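Vanell opens table-top demonstration set to outside labs

Vanell has opened its first set of hand-guided household demonstrations to outside labs. The release covers 246 recorded episodes, made by remote control on a two-arm station at the company's Jundgate site. An operator moves a pair of leader arms, and the working arms copy the joint angles 60 times a second.

The tasks are short and use ordinary kitchen-table goods: eyeglasses, a wicker basket, small boxes, a large water jug.
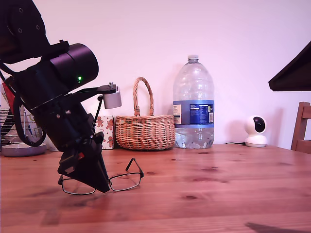 Wakov, which received the files in January, said it would have preferred fewer tasks and more repeats of each, and that thin, folding items such as glasses should be released as a separate set because grasp failures there tend to skew the training average.

Vanell says it will consider a split in the next version. For now the episodes are sorted by operator and by task, with failed attempts kept and marked. Joint positions, gripper opening and video are stored on a common clock. Where the two arms work at once, each has its own action track, so a lab with a single arm can train on one side alone. 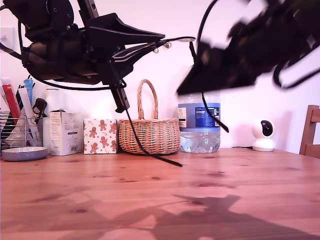 Timing was the main source of rejected recordings. Any episode in which the working arm lagged its leader by more than 105 milliseconds was thrown out during review. Operators were told to pause briefly before closing the gripper, which gives the model a cleaner boundary between reach and grasp. Fast moves between objects were allowed, and the blurred video they produce was left in the set.

Views looking out past the gripper fingers are supplied at full rate. Version 2 of the file format adds a flag for fast motion, so these stretches can be skipped in training.

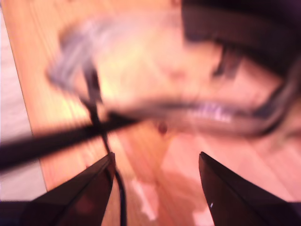
Can a lab add its own demonstrations to the set?
Labs using the same joint layout can submit episodes through the Jundgate office, provided the clock and action tracks follow the published format. Other arms are not supported at present.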